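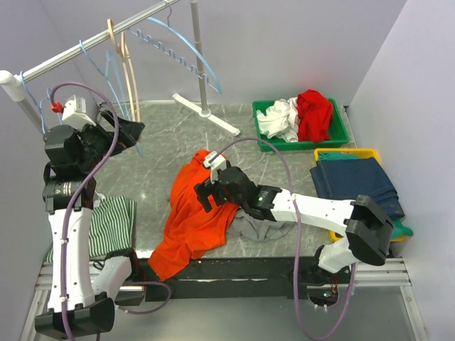
Prarkeck long practice chanter – a learner's review

Reviewed by Tươi Văn
Jan 6, 2023

I bought my Prarkeck long chanter in October and I have played it almost every day. My old chanter was a short one, second hand, and I was quite fond of it, but my fingers are wide and on the real pipes I always felt that the holes had moved. My instructor at the Birnwood Pipe Band told me many times to change to a long one. I finally listened.

The price was 162 dollars, with one reed included. I ordered from a small music shop called Tôn and paid a little extra for the postage. It is in the middle of the range for chanters. You can pay much less for one, and you can certainly pay much more.

What is in the box

The chanter comes in two pieces, top and bottom, with a plastic reed already seated. There is also a small piece of waxed hemp and one page of instructions. The page is not very helpful for a beginner. It tells you to "adjust reed to preference" and does not tell you what will happen if you push it in or pull it out. (If you push it in, the top hand becomes sharper. I learned this by making everybody at practice unhappy.)

There is no case. I was a bit disappointed by this, considering the cost. I carry mine in a cloth sleeve which I sewed myself from an old tea towel. It works well enough, but if you travel by bus with it, please buy something hard.

How it feels

The holes are countersunk, so the fingertip finds a shallow bowl and you know by touch that you are in the right place. For me this was the biggest improvement. My low G was always leaking on the short chanter, mostly from the little finger, and on the Prarkeck I got a clean low G on the first evening. The spacing is very near to my pipe chanter. When I go from one to the other I don't need time to get used to it.

It is heavier than I expected. After playing for 22 minutes without a break (I use a kitchen timer, my instructor recommended it) I feel it in the right thumb. If you rest the bottom end on a table or on your knee, the problem goes away. The instructions do not mention this, but all the older pipers in our band do it.

The mouthpiece is smooth and a comfortable width. It does collect moisture. In a cold hall the sound starts to gurgle rather quickly, and then you have to open it, shake it and wipe it. The joint is tight, so I needed some more wax on the hemp before I could open it without a fight. Now it turns nicely.

The sound

The tone is warm and not too loud. My neighbour on the other side of the wall is a patient man, but still I am grateful. The D was slightly flat with the supplied reed. I tried moving the reed up and down and could not cure it completely. Then I changed to a Grorkura reed, medium strength, and the scale became even from low G to high A. The Grorkura takes a bit more breath. I don't mind it, it is good preparation for the bag.

I would say to new players: try the supplied reed for a few weeks first. It is easy to blow and for learning doublings and grips you do not need perfect tuning.
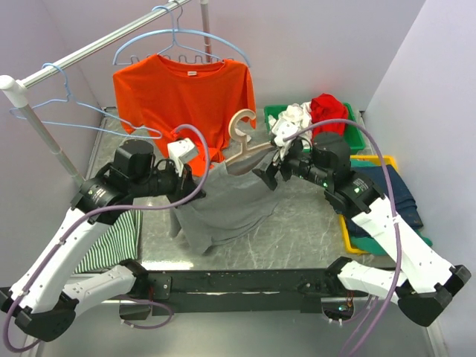
An orange shirt, with the clothes rail and the bins of clothing behind.

In the band

We have 7 learners in our group at present, and we sit in a half circle and play the same tune slowly, over and over. Four of us now have long chanters. It makes a difference when the instructor walks past and looks at the hands, as she can see straight away who is lifting too high.

I also used it to prepare the tunes for our Christmas street parade. I went through the second part of our 6/8 march about 100 times, and I can still hear it when I try to sleep. On the evening itself I played on the pipes, and at the corner in front of the bakery, where I usually lose my place, I did not lose it. I cannot say this was the chanter. But practising on the same finger spacing must have helped a little.

Things I don't like

No case, as I said. The bottom ring (what we call the sole) came loose in the second month. It is only pushed on, and I fixed it with one turn of thread. I wrote to the shop and they answered politely the next day and offered to exchange it, but I had already done the repair and did not want to be without my chanter for two weeks.

The black finish also shows every fingerprint. A small thing, but if you are a tidy person you will be wiping it all the time.

Who should buy it

Adults with average or large hands, who already play or plan to go on to the full pipes. For a child I would look at a shorter one – my niece tried mine and could not reach the bottom hole. If you only want to find out whether you like piping, borrow a chanter from your local band. Most bands have a drawer full of them.

I give it four stars out of five. With a case and a better page of instructions I would give five. I am keeping the supplied reed as a spare, and for the summer I will try the Grorkura in the softer strength.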